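Casting Announcements and Audience Expectation: A Study of the Film Adaptation of "Harham"

Student project report, Film and Media Studies
Submitted by Kenneth Saludo

1. Background

When a popular novel is adapted for the screen, the casting of its main roles is usually made public long before filming ends. Readers of the book then have months in which to discuss the choice. This project examined how those readers responded to casting news for "Harham," a feature film based on the first of two novels by the writer Urbonaitė. The film was selected because its production company, Vodeck, released the names of the cast in stages, with the lead announced first and the supporting roles following through August.

The project asked two questions. The first was whether readers judged an actor mainly by physical likeness to the character or by earlier work. The second was whether opinions changed once a trailer became available.

2. Method

A total of 212 public comments were collected from a reader forum devoted to the novels. Comments were included if they named a character and gave an opinion on the casting of that role. Short replies such as "great" or "no" were left out, as were comments that dealt only with the director or the release date.

Each comment was placed in one of four groups: likeness, earlier work, age, and other. Where a comment fitted more than one group, it was placed according to the point made first. This rule was simple to apply, although it hid some of the variety in the longer comments – a few ran to more than 1000 words and covered the entire cast.

A second reader coded 60 of the comments separately. Differences were discussed and the wording of the "age" group was revised before the full set was coded.
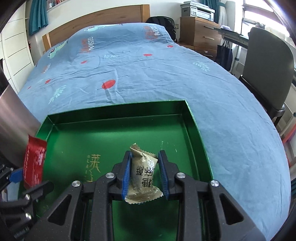
Figure 1. Wrapped snack held upright between the blue-padded jaws of a gripper.

3. Findings

Likeness was the most common ground for comment in the days after the lead was named. Readers referred to hair, height and voice, and several quoted passages from the opening chapter. Comments on supporting roles were different in character. They dealt more often with earlier work, particularly stage work, and were generally more favorable.

The role of the harbor judge, Grerkar, produced the longest discussion. In the novel the character is described as an old man, and the part went to a much younger performer. Objections on the ground of age appeared within the first hour. A smaller number of readers argued that the script might combine the judge with his son, who appears only in the second book.

After the trailer was released, comments on likeness became less frequent. Many readers turned to costume and accent, which fell into the "other" group. That group became too broad to be useful at this stage and should have been divided.

4. Limits of the Study

The forum is used by committed readers, and their views cannot be taken to stand for those of a general audience. Forum members may also post under more than one name. The project had no means of checking this. In addition, 20 comments were removed by their authors or by moderators after collection began. They were kept in the totals but are not quoted.

5. Further Work

A later project could compare the forum with published reviews once the film has been released. It would also be useful to study a production that announced its full cast on a single date. The coding sheet and the revised group definitions are held with the department and may be requested by students working on related topics.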